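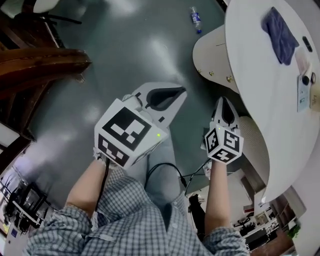

Pre-Visit Safety Checklist, Hand-Held Gripper Demonstration
Site: Druddale, ground floor corridor and demo table
Date: October 2019
Inspected by: Theerawat Meesuk
Reviewed by: Hannelore Lehner
Visiting party: Urham, maximum 12 persons per group

1. Hand-held grippers (pair)
Finger pads secure, no play in the handles. OK.
Marker cubes clean and square to the body. OK.
Status LED green on both units before handover. OK.
Comment: visitors may hold one gripper at a time. The operator keeps the other.

2. Cables
Strain relief at each gripper. OK.
Slack when operator is seated. ACTION.
Comment: cable loops hang across the lap and can catch on the table edge when the operator stands. Danzer to supply 2 clips per operator.

3. Demo table
Table stable, rounded edge undamaged. OK.
Cloth for the folding task laid out before each group. OK.
Comment: drinks are not to be kept on the floor within reach of the operator's feet. Repeat finding from Kaltthorpe.
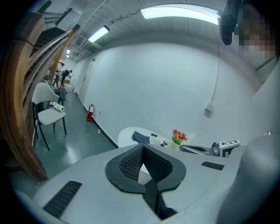
The same applies to bags and coats, which go in the office. Visitors stand on the corridor side of the table and do not lean over it while a gripper is being moved.

4. Corridor and stairs
Extinguisher in place against the wall, access clear. OK.
Extinguisher inspection tag in date. OK, next check November.
Handrail firm along full length. OK.
Corridor lighting working. OK.
Boxes at far end of corridor. ACTION.
Comment: unpacking was still under way at the time of inspection. Walking route to be kept clear to full width before the first group enters. Chair next to the stairs to be moved in under the table.

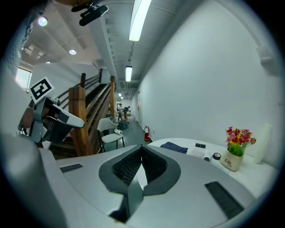
Item 4: table, chair and stair foot, with the extinguisher further along the wall.

5. Running the demonstration
Session length 20 minutes, then change operator.
Stop word agreed with both operators. OK.
Recording log limit set to 1,000 entries. OK.

Result: conditional pass. Items 2 and 4 to be closed and initialed by H. Lehner.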